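Endetti Opens Bottle and Paper Sorting Tables at Its Stetum Offices

STETUM, 7 December 2023 – Endetti is delighted to announce that its shared workrooms in Stetum now have their own sorting tables, where everyone in the building can bring empty bottles, bags and the odds and ends that pile up over a working day.

The project, named Vurncombe, began in two rooms and now covers all 16. Bottles go to one side with their caps on, clean paper bags are folded and kept for reuse, and small scraps are gathered up before the tables are needed for meetings again. It takes five minutes at the end of the day, and people have really taken to it!
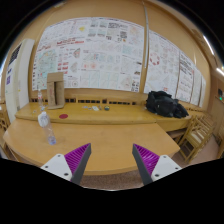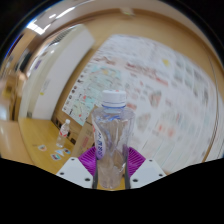

Plastic water bottles at the Endetti workrooms, Stetum.

Crushing is encouraged – a squeezed bottle takes up far less space in the collection sacks, and the white caps can stay on. Ghaffari, the local hauler, picks up the sacks from the loading door on Level 2.

The other 19 tenants on the Stetum site have been invited to join in December. Sacks and table signs are free to any tenant who asks at the front desk.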